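Steaming Buns in an Electric Cooker: Frequently Asked Questions
By Mei-kuen Yang
Updated May

These answers cover plain and filled wheat buns steamed in a countertop electric cooker with a perforated steel basket. They assume a dough of 295 g flour, divided into small pieces. Readers using a stovetop steamer or stacked bamboo should see the Wurkidstead notes, where the times differ.

How much water goes in the pot?

Enough to boil for the full steaming time without reaching the basket floor. In the Telldale cooker I use, that is roughly 200 ml. Measure it the first time, note where it comes to on the wall of the pot, and fill to that level afterward. If the water touches the perforations at a full boil, the bottoms of the buns turn gray and gluey and will not recover.

Should the buns go in before or after the water boils?

Either works, but the proofing must match. A fully proofed bun goes in over water that is already boiling. A slightly underproofed bun goes in over cold water and finishes rising as the pot heats. Putting a fully proofed bun over cold water is the usual cause of a flat, spreading shape.

How far apart should they sit?

Leave at least a finger's width between buns, and the same between each bun and the wall of the basket. They expand most in the first few minutes. Buns that touch will fuse, and the skin tears when they are pulled apart. Steam in two batches if there is any doubt, and keep the second batch covered in a cool place while it waits.

Do I need paper under each bun?

On a perforated steel floor, paper squares or a thin film of oil will both do. Paper should be cut only slightly larger than the base of the bun. A full sheet across the basket blocks the holes and gives uneven cooking. With oil, brush the metal lightly and wipe off the excess, or the bases will fry slightly and toughen.

How long do they take?

Plain buns of the size given here need 9 minutes from the point at which steam is steady. Filled buns need longer, depending on the filling, and raw meat should be checked with a thermometer. Do not lift the lid partway through. The temperature falls quickly and the tops may sink.

When can the lid come off?

Switch the cooker off and wait 4 minutes with the lid in place. Then tilt it away from you and slide it sideways, so that condensation on the glass runs down the far side and does not drip on the buns. Set it down clear of the pot.

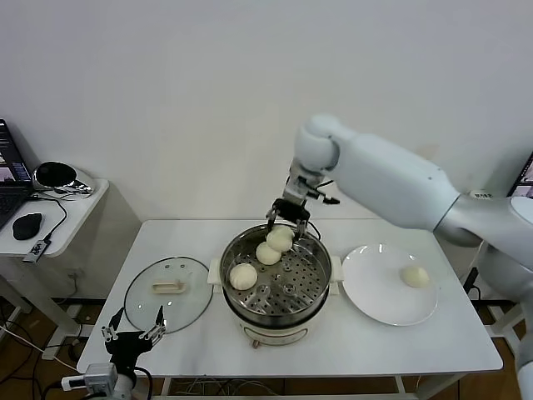 How should the buns be taken out?

Transfer is where most surface damage happens. A bun just out of steam has a soft skin that marks under light pressure, so hold it low on the sides, never by the top. Put a flat plate directly beside the cooker before opening it, and keep the distance short. The layout I recommend has the pot in the middle of the table, with the lid resting on one side, handle up, and the plate on the other. One bun is on the plate and three are still in the basket, which leaves most of the plate open for spacing the rest. Begin with whichever bun has the most space around it. Pleated buns need more care than smooth ones — the folds are thin and will open if squeezed.

Why are the surfaces wrinkled?

Slight wrinkling is normal and does not affect the crumb. Deep wrinkling or a shrunken, dense patch usually comes from one of the following:

Overproofing. The structure is weak and contracts on cooling.
Sudden cooling. The lid was removed too soon, or the kitchen is drafty.
Excess leavening. Reduce the yeast slightly before changing anything else.
Underkneading. Large gas pockets near the skin collapse first.

Change one variable per batch. Otherwise the result tells you very little.

Why are my buns not pure white?

Ordinary all-purpose flour gives a pale off-white bun. A whiter result calls for bleached, low-protein flour. The Gaber flour sold for this purpose works, though it absorbs less water, so hold back a spoonful and add it only if the dough is stiff. Flavor is the same as far as I can tell.

Can they be left in the basket to keep warm?

For a short time, on the warm setting, with the lid slightly ajar. Beyond that the bases take up water. Move them to a plate or rack and cover with a dry cloth.

How are they stored and reheated?

Cool completely, then seal in a bag and freeze. Reheat from frozen by steaming until the center is hot. The Cavcombe method of thawing overnight in the refrigerator also works, but the skin is drier and the pleats tend to crack.

How do I clean the basket?

Soak it in warm water as soon as it is empty and cool enough to handle. Dough left in the holes hardens overnight. A soft bottle brush clears them from the underside. Wipe the electric base with a damp cloth only, unplugged, and do not immerse it.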